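Frerichs extends household film collection to 800 more homes from January

Residents of Stoltent will be able to put soft plastics out for collection from January, when waste contractor Frerichs adds a second group of streets to its household film service. The extension covers 800 homes to the north of the railway line and follows a first phase in the town centre.

Until now, households outside the first phase have had to take their film to the drop-off point at the Plalico depot or put it in with general rubbish. Under the new arrangement, film will be picked up from the kerbside every 2 weeks, on the same morning as paper and card. Bags should be out by 7am.

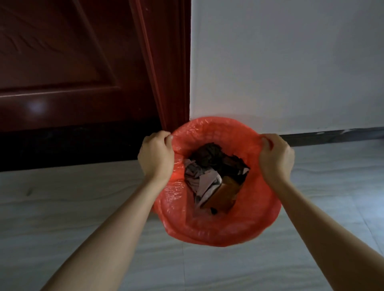
Soft plastics are the part of household waste that residents ask Frerichs about most often. Bread bags, frozen food bags, the wrap from multipacks and the film lids from ready meals can all go in, provided they are empty and have been shaken out. A thin, crinkly bag like the red one being held open by its rim is accepted too, whatever its colour, once it has been emptied. Crisp packets, pet food pouches and anything with a foil lining are not part of the service at present and should stay in the general bin.

Each home will receive a roll of 16 collection sacks before the first pick-up, along with a printed calendar. Replacement rolls will be free of charge from the library and the Plalico depot. Sacks should be tied at the neck and left beside the paper box – loose film blows about and cannot be collected.

The material will go to Tromatex, which sorts it by type at its plant outside the town. Clean polythene is washed, shredded and turned into pellets for refuse sacks and building film. Mixed film that cannot be separated is pressed into board. Tromatex has added a second washing line to handle the extra material.
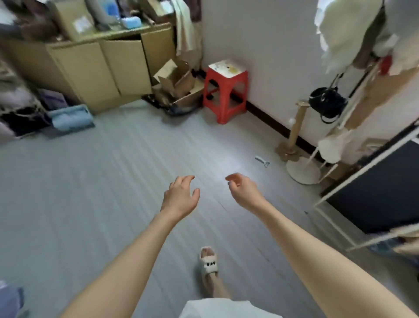 One resident in the first phase told Frerichs that the sacks filled faster than expected and that the general bin was now half empty on most collection days, but asked for a clearer list of what counts as film. A revised list, with larger type, will be printed on the back of the new calendar.

Blocks of flats in the area will have a shared container in place of individual sacks. Managing agents have been contacted and will let tenants know where it is to be kept.

Frerichs has printed 4000 leaflets about the service, and copies can be picked up at the library, the swimming pool and the Plalico depot. Households that have not received their sacks by the end of January should contact the Frerichs customer desk, which is open from 8am to 4pm.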